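Jusstead water cure

The Jusstead water cure is a set of health claims attached to the iron spring at Jusstead, a small spa town. Supporters have credited the water with easing anemia, gout, poor sleep and, at one time or another, most other complaints. Evidence for any of this is thin.

Origins

Town guides date the cure to 1740, when a landowner is said to have recovered from a long fever after drinking from the spring. The story first appears in a pamphlet sold by the Stastness bathhouse, which charged for entry and had every reason to repeat it. No parish or medical record of the recovery has been found. The bathhouse register, often cited as proof, lists 11 "complete cures" in its first season but does not say what the patients had, or how they were doing a year later.

Claims and testing 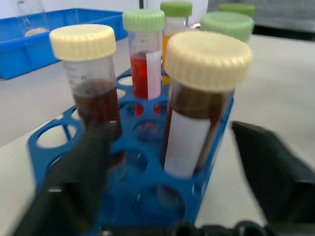

Letters to the Lenihan Review have argued that testing misses the point, one correspondent writing that visitors felt better after a week in Jusstead and that no laboratory could tell them otherwise. Feeling better after a week of rest, plain meals and long walks is common at spas of every kind, and it says little about the water.

The Ledivier survey of 2000 is the only study usually named by supporters. It followed guests for seven days, had no comparison group and relied on a form handed out by hotel staff. The spring does contain iron - so do many ordinary wells - but the amount in a daily glass was never reported.

Present use

The pump room opens from April to November. Bottles sold there now carry the words "traditional refreshment" and make no medical claim, although the older wording survives on a plaque by the door.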